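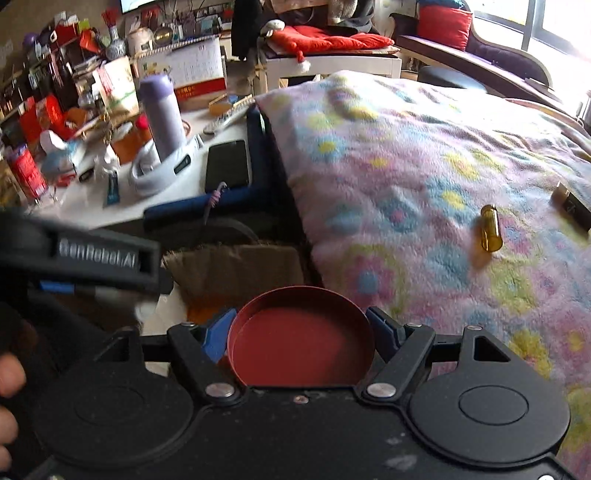 Bider, October

3.2 Where small containers end up

The bedroom was the hardest room in the study to sort by category. In the kitchen and bathroom, most containers had a shelf or drawer that the household agreed on. In the bedroom they were spread over the desk, the bed and whatever stood on the floor nearby. Figure 3 shows a typical case from the Uller apartments. An open red container is being handled beside a bed with a pink floral blanket, and an amber cylinder lies on the blanket. A cardboard box stands in the gap between the bed and the desk.

We coded each item by the surface it was on and by whether it had a lid, a label or neither. Across all homes this gave 1,284 coded items. Open containers were coded separately from closed ones, as in Jakubowski's earlier desk survey. Items lying on bedding were coded "soft surface" even when a tray or box was within reach.

Figure 3. Desk, bed and floor storage in one bedroom.

3.3 Baskets as a second desk
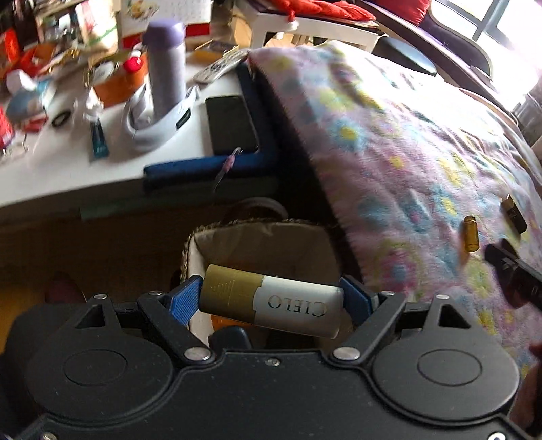

Page last changed: Monday, 9:40

Lined baskets were treated as one storage place, whatever their size. The basket in the second panel of Figure 3 has a cream fabric lining and a woven rim, and the container held over it is marked CIELO. On the desk behind are a lavender bottle with a purple lid and a smartphone. We coded the bottle and the phone as "desk" and the held container as "in transit," a code used only when an item was off every surface.

Residents in six homes told us that a basket was for things used daily. In the Amaral building the same kind of basket was described as a place for things with no other place. We kept both answers and did not merge them. Baskets with a lid were left out of this section and are covered with the closed boxes in Section 3.5.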